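Sorting mixed bead strands – is a tray system really worth it?

Started by pebblemoth, 3rd October

I've ended up with a big mixed lot of bead strands and I keep seeing people swear by the Plulo sorting method, where everything goes from cloth to tray to pot, one colour at a time. The Plulo starter set is 59 quid. For plastic trays. Am I missing something, or is this a tray with a leaflet?

My lot was sold as 1,445 beads. I have my doubts about that too, but that's another thread.

dunnock_ilir
Replied to pebblemoth

It's a tray with a leaflet. I bought one in December and the lids don't even stay on. The cloth is the only part of the method that does any work, and you've got a cloth already. Any old towel will do.

hartleyknots
Replied to dunnock_ilir

Disagree about the towel. Loops catch on everything, especially if the strand has a clasp. Plain flat fabric or nothing. And I don't think the tray is pointless, small loose ones roll for miles without a wall to stop them.

pebblemoth
Replied to hartleyknots

Fair, but any box has walls. I've been using an old orange one and a grey cloth and I can't see what a bought set would add. This is how far I've got:

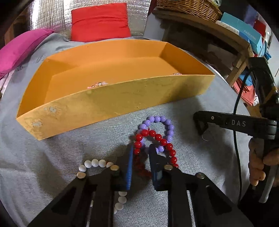 Lavender, red and flat white strands on the cloth, odds and ends in the orange box.

So far only the clear and pinkish ones are in the box. The strands are staying on the cloth until somebody convinces me they should be anywhere else.

Lumturie M
Replied to pebblemoth

I'd get that red strand off the lavender one before you do anything else. Crossing strands is how you end up snapping a thread, and then you'll be glad of your box.

Also I wouldn't pull the cloth tight. A few wrinkles help hold round beads still. I know the Plulo leaflet says smooth it flat, and I think the leaflet is wrong.

dunnock_ilir
Replied to Lumturie M

Wrinkles hold the beads still and then hide them. I've thrown beads out with the crumbs more than once. Flat cloth, good light.

hartleyknots

My worry is the box. Look at the scuffs along the front wall, the colour has worn through in a couple of places. If there's a rough edge there it could mark a soft finish. Run a fingernail along it. Nice purple, by the way. Are they glass?

pebblemoth
Replied to hartleyknots

No idea. The listing said glass, and the listing also said "vintage", so I'm believing neither. The scuffs are ugly but I've had worse on a kitchen drawer. I'll check the edge.

Gashi_beads

Going against the grain a bit – I have the Jurkeo trays, not Plulo, and I wouldn't go back. Little sections, proper lip, and they stack. If you've got up to 1,000 beads then fine, use a box. Past that you need compartments or you'll be picking pink out of clear until next year.

dunnock_ilir
Replied to Gashi_beads

Egg box.

Gashi_beads
Replied to dunnock_ilir

Until you knock it off the table. I've done that as well.

Lumturie M

Compartments are for loose beads. Most of what's in that photo is on strands, so leave it on strands! Hang them on hooks by colour and put only the loose ones in something. People cut a perfectly sound strand just to fill up a tray they've paid for. Makes no sense to me.

pebblemoth
Replied to Lumturie M

That's the first suggestion here that costs less than a sandwich. Hooks for the purple, red and white, then. The flat white ones might need two hooks or they'll kink, unless anyone knows better?

hartleyknots
Replied to pebblemoth

One wide peg. Hooks put a bend in the thread after a few months. Let me know about that edge on the box.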